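Stalla Reading Table Set
Set-up guide
Section 4: Cloth, books and printed matter

Read this section after the table has been put up and locked (Section 3). It covers the cloth, the laying out of books and brochures, the markers, and packing away at the end of the day. The bookstands and the label rail have their own section.

The cloth supplied with the set is printed with a grid. The lines are there to help you place things and have no other purpose. If you use your own cloth, a plain one will do, but you will need to judge the spacing by eye.

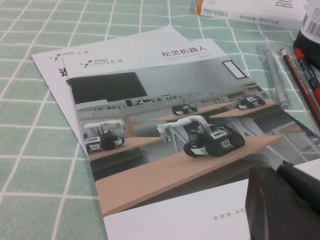
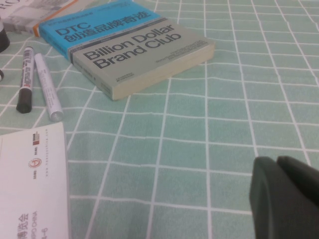

Printed matter on a gridded cloth.

4.1 Before you start

You will need the cloth, the four cloth clips, the marker tray and the items you mean to put out. Keep the box within reach for anything left over.

Wipe the table top and let it dry fully. Check both sides of the cloth for crumbs and grit. Grit under the cloth will mark the table top, and it shows as a bump under a thin brochure.

4.2 Fitting the cloth

1. Unfold the cloth on the table with the printed side up.
2. Choose which way the grid is to run. Square to the table edge is easier for rows. On the diagonal suits a table that people walk all the way round.
3. Smooth the cloth from the middle outwards with the flat of your hand.
4. Fit the clips, one to each side. Push each clip on until it stops.
5. Pull lightly at each corner. If the cloth moves, take off the nearest clip, smooth the cloth again and refit the clip.

Note: the short side of the table is 1,000 mm. A cloth narrower than this will not reach the clips. Leave the clips off and use the non-slip mat instead.

Caution: do not iron the cloth on the table. Iron it on the reverse, on a low setting, and let it cool before folding.

4.3 Sorting what you have

Sort before you lay anything out. It is quicker to make piles on a chair or on the floor than to shuffle things round on the cloth.

1. Put thick paperbacks in one pile and thin ones in another.
2. Put brochures and leaflets in a third pile, with copies of the same brochure together.
3. Take out anything with a torn cover or loose pages.
4. Turn everything the same way up, with front covers on top.

Covers in more than one language are common now, and it isn't always clear which line is the title. If you cannot read the main title, look for a second title lower down on the cover, or check the title page. Books that open from the other side should still be placed with the front cover showing.

4.4 Laying out books

1. Start with the thickest book and place it towards the back of the table.
2. Line up one long edge with a grid line.
3. Leave one clear row of squares between this book and the next.
4. Work forwards, thinner books last.
5. Stand at each side of the table in turn and check that the titles can be read.

A book may be set at an angle to the grid if you want it to stand out. One on a table is enough. With three or four at different angles the table looks as though somebody has just been through it.

Do not tuck thin books under thick ones. The thin one gets missed, and readers tend to pull it out by the cover.

Note: page edges mark more easily than covers. Pick books up with clean hands and hold them by the spine.

4.5 Laying out brochures

Brochures slide – glossy ones most of all – and they need a little more care than books.

1. Put out no more than five copies of any brochure. Keep the rest in the box.
2. Square up the copies and set the stack down in one movement.
3. If you are short of room, overlap two stacks. Keep the top band of the one behind in view, with the name or title showing.
4. Where the brochure has a large photograph on the front, leave the photograph uncovered.
5. Press the fold of the top copy flat.

Overlapped stacks should be checked now and then through the day. After an hour of people helping themselves, the stack behind has usually worked its way under the one in front.

If the table is near an outside door, use the two clear weights from the accessories bag. Put one on each stack, clear of the title. Do not use mugs or glasses as weights.

4.6 Markers and pens

Markers are for filling in the title slips and should stay in the tray when not in use.

1. Place the tray at the front edge of the table, on the right.
2. Put the markers in side by side, all pointing the same way.
3. Check that every cap is pushed fully home.
4. Keep the slips beside the tray, not under it.

Caution: do not lay an uncapped marker on the cloth. Permanent ink will not wash out. Water-based ink may come out if the cloth is soaked in cold water straight away.

Caution: black markers and small black bottles look much alike when lying on their sides. Do not keep ink or correction fluid bottles on the same table as the books.

4.7 Title slips

Write one slip for each book. Put the title first, as printed, and then the shelf number. If the cover carries two titles, copy the one you can read and leave the line below free for someone else to add the other. Commas are not needed in shelf numbers. Book 2,838 in the printed list is written 2838 on the slip.

4.8 Packing away

1. Cap the markers and put them back in their pouch.
2. Collect the slips and keep them with their books.
3. Pack the brochures flat, in the same piles you started with.
4. Pack the books spine down, thickest at the ends of the box.
5. Take off the clips.
6. Lift the cloth by all four corners and shake it outdoors.
7. Fold the cloth along the printed lines, into thirds and then in half.

Store the cloth on top of the books. If it is damp, hang it up overnight and pack it the next day.

4.9 Spare parts

Clips, weights and marker trays can be ordered from Jimach, Stustdale. Quote the part name and the colour. The cloth from the older Lucero set fits this table, but its clips do not.

Section 4 revised 19 Aug 2023. Corrections to Gholamreza Hosseinzadeh at the Stustdale address on the back cover.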